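Sorting out my late aunt's stamp collection, a thread. Started Tue 30 January, will add to it as I go.
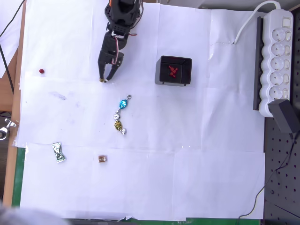
## 1/

She left 16 albums and a suitcase of loose envelopes. The albums are labelled by country. The suitcase isn't labelled at all.

## 2/

First job was the duplicates. Mostly Australian definitives from the seventies and eighties, the kind everyone's grandad kept. I'm putting 400 of them aside for the kids' table at the club in September.

## 3/

If you're soaking stamps off paper: cool water, no soap, and keep anything on coloured envelopes separate. The dye runs. I lost a decent Christmas set on a red envelope that way years ago.

## 4/

Dry them face down on plain paper, then press overnight under something heavy. I use the street directory.

## 5/

Don't soak the newer self-adhesives. A lot of them won't come off cleanly. Trim round them and leave a margin.

## 6/

Rhydian Beddoe asked about hinges. She used them on everything before the late eighties. I'm leaving them where they are. Peeling old hinges thins the paper and you end up worse off.

## 7/

Got a dealer to look at the better albums. He offered $800 for the lot. I said no to the lot and yes to 2 albums of British Commonwealth I have no interest in.

## 8/

Leena Saarela is taking the Finnish album. She has already corrected three of my dates, so it's going to the right home.

## 9/

Still stuck on a group of covers with a "Dizon" handstamp in purple. Could be a shipping agent. If anyone has seen it on mail from the fifties, let me know.

## 10/

Suitcase is next. Half the envelopes still have the letters in them, so I'm reading those first and it's slow going.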